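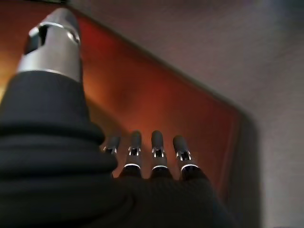
Chapter 4: Shelving and Storage Equipment in the Retail Supply Trade

The manufacture of shop fittings is a trade in which the buyer seldom sees the finished article before placing an order. Shelving, stockroom racking and display stands are sold from drawings and samples, and the supplier must therefore state loads, sizes and finishes in plain terms. Surface finish is treated first in this chapter. A black knit covering with fine ribbing and a smooth painted upright will collect dust in different ways, and the cleaning advice given to a customer should reflect this.

The main case study follows Visser, a maker of steel stockroom racking in Mirkdale, and its principal customer, the wholesaler Grenier of Oston. In its first contract Visser supplied 156 bays, each rated to carry up to 70 kilograms per shelf. Delivery was fixed for September - a date which later proved difficult to meet.
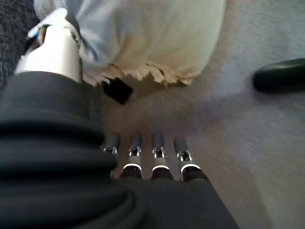

Fig. 4.1 Mechanical fingers above a light grey carpeted floor.

Section 4.2 deals with quotations and is based on notes by Ynyr Dafis. 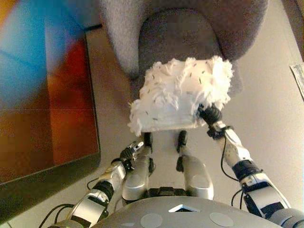
Most quotations are now prepared and sent electronically, although the printed price list remains in use. The layout of the sales desk deserves some thought. A large flat-screen monitor on a pale beige surface takes up a good deal of room, and space must still be left for drawings to be opened flat. Exercises 20 and 21 ask the student to prepare a quotation from a set of such drawings.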